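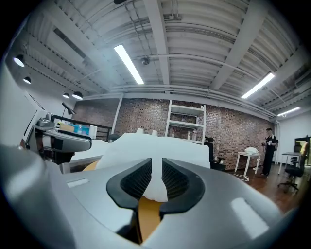

Prultura tests hand-held grippers for treatment room work in Prerndale

PRERNDALE, June 7, 2020 – The treatment studio Prultura has started to teach a future robot how to do the small jobs between clients, and the teachers are its own employees. Since March, the staff have spent part of their working day with a gripper tool in the hand, picking up towels, moving bottles and preparing the beds. The tool records each movement.

The recordings go to Tanner, an engineering company from Fleltholm, which wants to build a robot arm for studios and small clinics. Tanner asked for 2,000 recorded tasks before the first arm is delivered. Until now the studio has finished 400 of them.

Ten employees work at Prultura, and all of them were invited to take part. Two said no and kept their usual schedule. The others record in sessions that are placed in the quiet hours, when no client is in the room. The time is paid the same as time with clients. This point was discussed for a long while in the spring, as therapists normally receive a part of their income from each booking.

"At first I was slower than a child," said Gizella Major, who has worked at the studio as a therapist and now also plans the recording sessions. "With my hands I fold a towel and I don't think. With the gripper I must think where is the corner, how strong do I hold it, when do I let go. After the first week my wrist was tired in a new place."

The sessions were made shorter after several people complained about the weight of the tool. Major also asked that the same person does not record on two days one after the other, and Tanner agreed.

The robot is not meant to touch clients. According to the agreement between the two companies, it will be used only for linen, supplies and the cleaning of surfaces. Massage and skin treatments stay with the therapists. The agreement also says that no working hours can be cut during the test period because of the machine. What comes after the test period is not written there, and some employees would like to see it on paper.

For the moment the change is mostly in how the day is organized. Before, each therapist prepared her own bed and kept the supplies in the order she liked. For the recordings, the order had to become the same for everybody. There is now one way to fold the large towels and one place for the oil bottles. Major said this caused more arguments than the gripper did.

"Everybody had her own system, and every system was the correct one," she said. "Now we have a common one. I still look for the small towels on the wrong shelf."

The studio expects that the arm will save time mainly at the end of the day, when the linen from all the beds has to be collected. How much time, the management did not want to estimate. Therapists have asked that the saved minutes be used for longer breaks between clients, and the management said it will decide after the first results.

Tanner plans to bring the arm to Prerndale when the recordings are complete. It will first work in one room only, with a member of the staff present. Clients will be informed at the reception desk and can ask for another room.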